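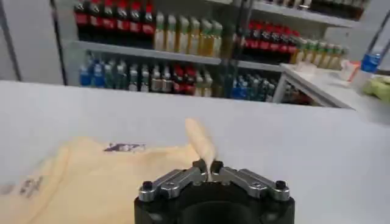

3.2 Setting and materials

All folding work was done at the Hodlow site, a small drinks shop layout with white tables set in front of stocked shelving. We kept the shop as it was. Bottles stayed on the shelves, prices stayed off, lights on as for a normal trading day. Reason for using a shop and not a bench: the cloths and pouches in this study are meant for counter use, and counters are crowded at the back and clear at the front.

Soft goods came from two sources. Gronik supplied the cloths, in several pale shades plus green. Russo supplied paper pouches, tan, one size only. Nothing was ironed or pressed before use. A few cloths had been through the wash a good many times and it shows in the creases, which do not go back to flat no matter how long you leave them. We considered replacing these and didnt. Worn cloths are what a shop has.

Start states were of two kinds. "Laid": cloth spread by hand, gentle folds allowed, no edge squared up. "Dropped": cloth let go from 300 mm over the table and left alone. Dropped cloths tend to keep one raised part and one bunched side, and the outline is rarely a true rectangle (Figure 2). Pouches were laid only.
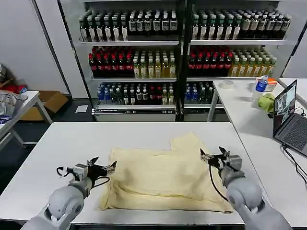
Figure 2. Pale yellow cloth on the work table, with a raised flap at the far edge and a loose fold along the right side. Bottled drinks behind.

Each item got 12 runs per start state, fewer for pouches, see Table 1. A run ended when the item was judged folded, or at 2 minutes. Judging was by eye against a printed card. Two halves meeting within a finger width = folded. Anything else = not. Half marks were tried in the September pilot and dropped, too much arguing.

Cloth and paper behave differently enough that we report them apart. Cloth forgives a bad first fold. Pull it out, start over, little harm done. Paper keeps every crease it is given, so the pouch at run six is not the pouch at run one. We noted this early but had no budget for a fresh pouch every time. Crumpling was scored on a three point scale (smooth, slight, heavy) before each run, and heavy pouches were retired. Labels on the pouches were left on. They are small and sit near the one edge, which gave the judges a handy mark for which way was up.
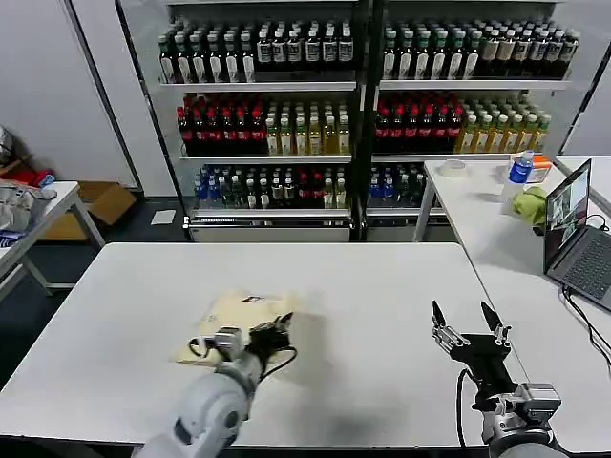
3.3 Small pieces

The last set covers small light items: thin, pale, easy to lose on a white top. These were added late, after a request from the Gakent group, who run a similar counter and wanted to know how much the background color matters. Surfaces were the plain table top and a beige cloth laid flat on it. The cloth has faint print on it, which we left in since a printed cloth is the common case in shops of this type.

Pieces were kept in a covered tray between runs. They are light enough that a door opening could shift them, so the door was kept shut for this set. 14 runs were logged before we started doing that, and these are marked seperately in the results.

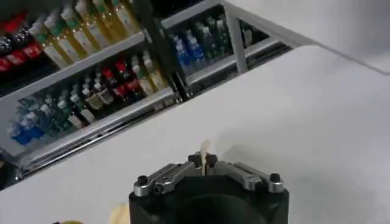 Figure 4. Thin, slightly curled cream piece pinched between the fingertips, white countertop behind.

Curl was a problem. A curled piece shows a shadow line and is easier to find by eye, but it also rocks when touched. Flat pieces are the reverse: stable, hard to see, hard to get an edge under. We had no good way to measure curl at this size and simply sorted by hand into curled and flat. Some pieces changed group over the day. Those were re-sorted at the break and counted under the new group from then on.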